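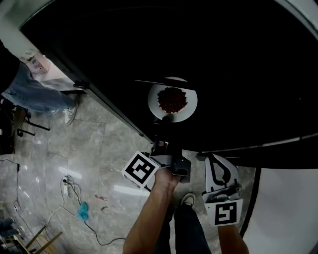 Plomeleo Releases Results on Teaching Robot Arms From Hand-Held Gripper Recordings

PREMTHORPE, 19 Dec 2021 – Plomeleo, a developer of software for robot manipulation, today released a technical report on training two-armed robots from recordings made by people using hand-held grippers. The report covers the recording procedure, the method used to recover gripper motion, and the results of tests on a two-armed robot with food and tableware tasks.

The method, named Ikgate, does not use a robot during recording. An operator holds one gripper in each hand and carries out a task at an ordinary table. A head-mounted camera records the work from the operator's point of view. Square black-and-white markers fixed to the grippers allow the software to compute the position and angle of each one from the video. The resulting paths are then converted into commands for a robot arm fitted with fingers of the same shape.

Plomeleo collected 3000 recordings for the study. After filtering, 906 were used to train the final control policy. Recordings were removed when a marker was out of view for too long, when the two gripper paths could not be placed in a common coordinate frame, or when the computed path required a joint speed the robot could not reach.

"Most of the recordings we dropped were good demonstrations with bad tracking," said Octavio Huenchumán, who leads manipulation research at Plomeleo. "The person did the task correctly, but a wrist turned and the marker went edge-on to the camera. We chose to discard those recordings and not to fill in the gap with an estimate. The cost in data was high, and the report gives the filter settings so that other groups can make a different choice."

The tasks in the study involve plates and dry goods, including plates of beans. A heaped pile of beans shifts when the plate beneath it is tilted or stopped suddenly, and it has no fixed shape that the software can track as a single object. The team selected these materials to test whether a policy learned from hand-held recordings would keep the smooth speed changes of the person who made them.

Two versions of the policy were compared. The first was trained on gripper paths resampled to a constant speed. The second kept the original timing. Both were given the same recordings, the same network and the same number of training steps. In the plate-moving task, the version with original timing spilled less material and completed more trials. In tasks with a single rigid object, the report found no clear difference between the two.

The study also examined how the placement of markers affects tracking. Early grippers carried a single flat marker, which was lost when the operator reached across the body. Later versions moved the marker farther from the hand and set it at an angle to the gripper body. Plomeleo reports that the change reduced the length of tracking gaps but did not remove them. Reflections from glossy surfaces remained a source of error, and the software now rejects marker readings that disagree with those just before and after them.

Recordings were made in furnished rooms with normal clutter and other people present. No special background or lighting was used. The authors state that this was done to keep the training video close to the conditions in which the robot is expected to work. They also state that the effect of the background was not measured separately and should not be inferred from the results.

Robot tests were carried out at the company's Ueda laboratory under the direction of Miyuki Kamata, who designed the test procedure. Each trial began with objects placed at positions drawn at random before the session. The person scoring the trial was not told which version of the policy was running. A trial was counted as failed if an operator touched the robot, if the plate left the marked work area, or if the robot stopped moving before the task was complete.

"Scoring had to be settled before the first trial," Kamata said. "With loose material there is always an argument over how much spillage is acceptable. We weighed what was left on the plate and used a fixed limit. Trials near the limit are listed individually in the appendix."

The report lists several limits of the method. The grippers do not measure force, so the policy has no direct information on how hard the operator was squeezing. The head camera moves with the operator, while the robot's camera was mounted in a fixed position, and correcting for this difference added an extra calibration step to each session. Tasks that require walking or reaching below table height were excluded. The work was carried out on one model of robot arm, and transfer to other arms has not been tested.

Further work will address force measurement at the gripper fingers and tracking through short periods when a marker is hidden. A revised gripper with markers on more than one face is being built at the Ueda laboratory. Plomeleo has not set a release date for the revised hardware.

The report, the filtered recordings and the tracking code are available on request for noncommercial research. Drawings for the printed gripper parts are included. The unfiltered recordings will not be distributed at this time, as review of bystander consent for the full set is still in progress.

About Plomeleo

Plomeleo develops software and recording tools for robot manipulation. The company has offices in Premthorpe and operates a test laboratory in Ueda.

Requests for the report and data should be addressed to the Plomeleo research office in Premthorpe, with "Ikgate" in the subject line.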